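How to clean and freshen a leather sofa at home
By Duyên Đàm

My family has a leather sofa with three seats, and I clean it fully 2 times in a year, the last time in September. The work takes some 40 minutes, plus the drying.

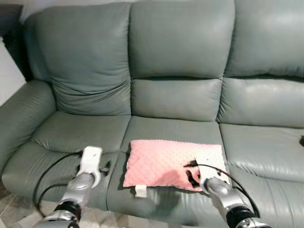

What you need: a vacuum cleaner with soft brush, two white cotton cloths, a bowl of lukewarm water, a few drops of mild soap and a leather conditioner. Do not use baby wipes or vinegar. I made this mistake on my old chair in Skelport and the color became dull.

Step 1. Take away all pillows and blankets. Small pillows with raised dots, the kind that babies like, collect a lot of dust between the dots. Read the label first, then wash them inside a laundry bag on a gentle program. Let them dry flat.

Step 2. Vacuum the seats, then the seams of the back cushions. Push the brush slowly into the gap behind the seats - crumbs and coins go there.

Step 3. Wet one cloth in the soap water and squeeze it very well. Wipe from the top to the bottom, one cushion at a time. The armrests need more patience, as hands leave grease in the creases.

Step 4. Wipe again with clean water and dry with the second cloth. Wait 60 minutes before you continue, and keep the heater off.

Step 5. Put a little conditioner on a cloth and rub in small circles. First test it in a hidden place and wait 12 hours. Soft wrinkles in the leather will not disappear, this is normal.

Put the pillows back only when the leather does not feel sticky anymore.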